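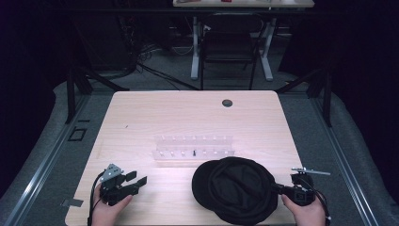
Home Stories Talks Toolbox Subscribe Search

I'd been wanting to get somebody from Plivarow on the record for ages, mostly because I use their software and I have complaints. So when I was in Grandport in July I asked for an hour, got nearly three, and drank far too much of their coffee. The person I spoke with writes most of the perception code and asked me to leave names out of it, which suits me fine (I'm hopeless at spelling them).

My first question was a grumpy one. Why does the loader still throw away a whole recording when a single stream goes missing for a moment?

"Because we got burned," she said. "The early version filled the gap. It took the last good pose and held it, and the replay looked lovely. Then we trained on it and the arm would stop dead in mid-air, for no reason anyone could see. It had learned the pause from us."

These days anything with a gap longer than 100 milliseconds gets flagged and you pick what to do with it. I said I'd never seen a flag. She asked which version I was on, I told her, and she laughed for quite a while.

We got onto cloth after that, which is where she really warms up. Rigid things have a pose, she said, and you can write the pose down. A piece of soft black fabric hasn't got one, or it has a new one every time you let go of it. Their old pipeline tried to fit a mesh to whatever was in the gripper and then plan against the mesh. It was slow, and dark cloth gave it almost nothing to work with, so half the mesh was guesswork.

"So we stopped asking the cloth what shape it was. We ask where a good pinch would be, from this view, right now. Then we ask again a moment later. The planner doesn't need the whole story."

I wondered if that was a bit of a dodge. She reckoned it was, and a good one! With two hands you've got a second chance at everything anyway: one side holds, the other goes looking for an edge, and the software only has to know which side is doing which job. That bit of bookkeeping lives in a module they call Kinoshita, after the street their first office was on. It keeps a little state for each gripper (holding, reaching, letting go) and works the labels out from finger width and wrist motion, so you don't have to tag every clip by hand.

How often does it get them right? She made a face. On their last check it agreed with the human labels on 56 clips out of 63, and the misses were nearly all at handovers, when both sides are holding at once and the thing has to choose.

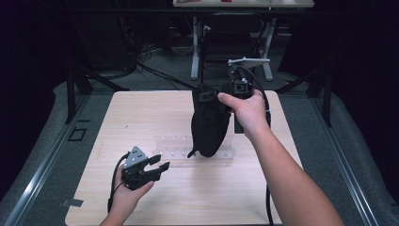

Handovers ought to have their own label, came a voice over the top of the monitors, and they'd been saying so since the start. My interviewee rolled her eyes but didn't argue. A fourth state is on a branch somewhere. It breaks the file format, and every customer with a cupboard full of old recordings is going to ring up about it, so it keeps getting pushed back.

I asked about clear plastic, my own pet hate. My depth maps go straight through acrylic as if it weren't there.

"Everyone's do," she said. "We don't use depth for it any more. You get these faint pale edges in the colour picture, a bit of reflection, and if you look at a few moments together they hold still against the wood grain. So that's what the network gets, a short stack. Six frames was enough. More just made it slower."

It isn't perfect. The model still likes to see racks in glossy benchtops, and there's a filter for that which she described as embarrassing and wouldn't show me. (I asked twice.)

The other change I was curious about is the wrist view. In the older releases the head camera did nearly all the work and the wrist cameras were there for the final nudge. Now it's nearly the reverse. The head view picks a side of the table and a rough direction, and once the fingers are near, the wrist view takes over completely.

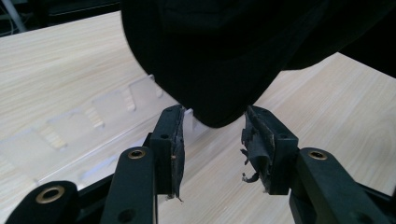

Finger pads were the next thing to come up, and the question from the other end of the room was whether I'd ever tried training on one set of grippers and running on another with fresh tape. I had. It went badly. Apparently that's common enough that there's now a setting which blurs and recolours the fingertips at random during training, so the network stops treating a bit of frayed tape as a landmark. It's off by default and it's buried in the augment menu under "tips", which I'd always assumed was a help page.

"We know," she said, before I could open my mouth. "The menu's getting redone."

I wanted to finish on replay, as it's the tool I use most. The new viewer lets you scrub both wrist streams and the head stream on one timeline, and it draws the planner's guess over the top so you can see where it would have gone compared with where the person went. I had a play with it and didn't want to give the laptop back. You can drag the clock offset for one stream and watch the guess go wrong as you do it, and that taught me more about timing errors than a year of reading the manual.

It'll be in the next release, along with an exporter for the Clomura format. No, she wouldn't give me a month.

Comments

gantrygoblin: The "tips" menu!! I've been using this thing for two years and thought it was help text too. Off to retrain everything.

Softgoods fan: Would love to know if the short stack trick works when the camera's moving quickly. Mine smears the edges to nothing.

pollyrail: Please, please do the handover label. I'll convert my old files by hand if I have to.

gantrygoblin: @Softgoods fan try a shorter exposure and more light before you touch the model. Fixed most of mine.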